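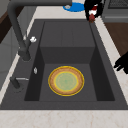 The sink in Sudidska, the simulated kitchen, with a plate in the basin and both hands in view.

Keeping Two Hands Honest: A Morning with Dima Salameh

June 19, 2018

The first thing Dima Salameh does when she gets to work is put a robot's hands flat on a steel block and leave them there while she makes tea. The robot is called Fokarano. It has two arms, two black five-fingered hands and a pair of cameras on a short mast, and it lives at Hokamell in a room fitted out as a kitchen. Its other home is Sudidska, the simulated kitchen where it does most of its practice, and Salameh looks after both.

I had asked to talk about maintenance, half expecting a polite ten minutes. I was there until lunch, and I could have stayed longer.

"People want to hear about the dishes," she says. "I love the dishes! But what I do all day is ask whether a joint is where it says it is. If the answer is no, you can forget the dishes."

The steel block is her own idea. It has shallow pockets milled into it, one for each fingertip and one for the heel of each palm, and when a hand is seated properly every joint is at a known angle. The software compares those angles with what the encoders report and prints the differences. Anything under half a degree she leaves alone. Anything over a degree gets a new zero, and if the same joint needs a new zero two mornings in a row, the cover comes off.

"That's the rule I would give anybody starting out," she says. "Don't keep correcting the number. The first time, fine, maybe somebody bumped it. The second time the hand is telling you something, and you should go and look."

What she usually finds is a tendon. The fingers are pulled closed by thin cords that run through the palm to motors in the forearm, and the cords stretch. They also fray, always in the same spot, where they come around a little pulley at the base of the finger. She keeps the old ones in a jar on the shelf and tips a few out on the bench to show me. Under the magnifier the worn part looks like the end of a chewed shoelace.

The service interval is 2000 grasps. The right index finger has never made it. The last cord came out at 1397, with a third of its strands gone, and the one before that did little better.

"So I got curious," Salameh says, and leans in as if this is the good part, which for her it plainly is. "Why that finger? Why only the right? We went through the motion logs, and the right hand was coming down on things with the index finger leading, every time. It touched first and took the whole load for a moment before the others caught up. You can't see it by eye. You can see it in the motor current, though, a lovely little spike, and once you've seen it you can't stop seeing it."

The cause was a calibration error in the simulator. Sudidska had the right wrist rolled by a little under two degrees compared with the real one, so motions that closed all the fingers together in simulation closed them one at a time on the bench. The real robot had been paying for a wrong number in a text file.

This is the thing that makes her job different from looking after an ordinary arm in an ordinary cell, and she gets very animated about it. There are two machines, and they have to agree. When she changes a part on the real robot, she changes the model too, the same day, and writes both into one log. Entry 1681 is the wrist roll, and she has it underlined. New fingertips mean a new friction value. A tightened belt means a new number for the slack. Even a fresh cable wrap goes in if it stops the elbow from folding as far as it used to.

"I used to keep two logs," she says. "Hardware here, simulation there. Terrible! They drifted apart in a month. Now there's one, and if you haven't filled in both columns, you haven't finished the repair."

She pulls Sudidska up on the big monitor to show me how she checks the match. The view looks down on the sink: charcoal gray, with a drainboard beyond the basin, a big faucet on the left, and one plate lying on the bottom. The plate has a green center with yellow rings and a wide orange-brown band. One of the black hands is over the far corner with something red and white in its grasp, and the other is by the countertop on the right with nothing in it.

She ignores the plate completely. "Look at the rim," she says. "Everybody looks at the plate. I look at the rim and the faucet, because those are the things we hit."

Her check goes like this. She picks a handful of spots around the sink, some on the flat rim and some down on the basin floor, and has the real robot touch each one with a fingertip, very slowly, stopping at the first hint of contact. Then she sends the simulated robot to the same joint angles and asks how far its fingertip is from the surface. On a good day every answer is under two millimeters. On a bad day one whole side is off, and that's a useful kind of bad, she says, as it means one thing has moved. When the errors point every which way, she goes back to the steel block and starts over.

The faucet gets a check of its own. A spout that reaches across a sink is exactly what a forearm would like to swing through, and the collision model has to include it with room to spare. Hers is a chain of fat capsules, each a finger's width larger than the pipe inside it. The first version followed the pipe exactly, which was beautiful, and the real arm clipped the real faucet on the second day.

"It rang like a bell," she says, delighted. "No damage to the faucet at all. I had to replace a knuckle cover."

And the basin is hard on cameras. A dark, matte surface gives the depth sensor very little to work with, and the walls are worse than the floor. Salameh wipes the lenses every morning with a dry cloth – never the kitchen towel, she has strong feelings about the kitchen towel – and then runs a short routine in which the robot looks at a printed checkerboard from a dozen angles. If the result is poor she cleans again before she touches any settings. Most of what people call calibration trouble, in her experience, is a fingerprint.

I ask what she would change about the robot if she could change one thing. She doesn't have to think.

"The connector in the wrist. It's a gorgeous hand, I'd defend it to anyone, but there's a connector with a tiny latch that faces the wrong way. You have to take off four screws to reach it and you do it upside down, with a mirror. I asked Manurung to turn it around on the next version." Manurung is the shop that built the forearms. They have sent her a drawing, and she has it pinned over the bench with a heart on it.

Until the new part comes, she has a method. She takes the hand off with the arm parked straight out at chest height, power off and the brake checked by leaning on it. The screws go on a magnetic mat in the same pattern as their holes. She takes a picture of the cable before she unplugs it and another after she plugs it back in, and compares them before closing up. The whole swap takes her 25 minutes. Her first one took a day, and she put it together with a washer missing.

After any swap the hand goes through what she calls its stretches. Every finger opens and closes on its own, slowly, then all of them together, then again at full speed with nothing in reach. She keeps her palm on the forearm while this runs. There's a plot of the motor currents on the screen, and she does look at it, but she says a dry pulley comes through the skin before it shows in the graph. I try it too. To me it feels like a cat purring. She frowns, asks for the ring finger again, and reaches for the grease.

While it runs a third time, she tells me about December, when she came back from a week off to find that the robot had been used every day and zeroed on none of them. She spent the morning with the block and the afternoon with the log, working out which of that week's recordings could be kept. She kept the first two days.

"I wasn't even mad," she says. "I made a bigger sign."

The sign is still on the door. It says BLOCK FIRST, and under it, in smaller letters, somebody has added THEN TEA. The ring finger has gone quiet by now. Salameh fills in the left-hand column of the log, opens the model file on the other screen, and starts on the right.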